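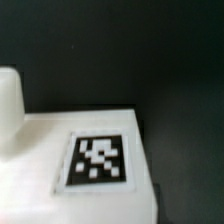 How Sound Gets From One Place to Another

Sound begins when something moves back and forth quickly. This movement is called a vibration. A drum skin vibrates when it is hit. A guitar string vibrates when it is plucked.

A vibrating object pushes on the air next to it. Air is made of very tiny parts called molecules. The pushed molecules bump into the molecules beside them, then spring back. Those molecules bump into the next ones. The push travels outwards, but each molecule stays near its starting place. A moving pattern of pushes is called a sound wave.

Sound waves need a material to travel through. The material can be a gas, a liquid or a solid. Sound travels faster in water than in air, and faster still in steel.
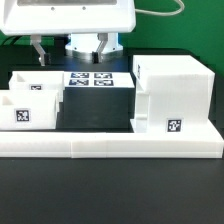
Why can't sound travel through empty space?

Empty space has almost no molecules in it. A vibrating object there has nothing to push against, and no wave can form.

High and low

The number of vibrations in one second is called the frequency. It is measured in hertz, written Hz. More vibrations per second make a higher note. A string that vibrates 61 times each second has a frequency of 61 Hz, and you would hear a low hum.

Loud and quiet

A bigger vibration makes a louder sound. Hit a drum gently and the skin moves a small distance. Hit it harder and it moves further. The colour and size of the drumstick do not change this rule.

Try it: a string telephone

You need two paper cups and 10 metres of thin string. Ask an adult to make a small hole in the bottom of each cup. Thread one end of the string through each hole and tie a knot inside the cup. Stand far enough apart to pull the string tight. One person speaks into a cup while the other listens. Now let the string hang slack and repeat the test. Write down which way was louder.

Text: Sveva Vitale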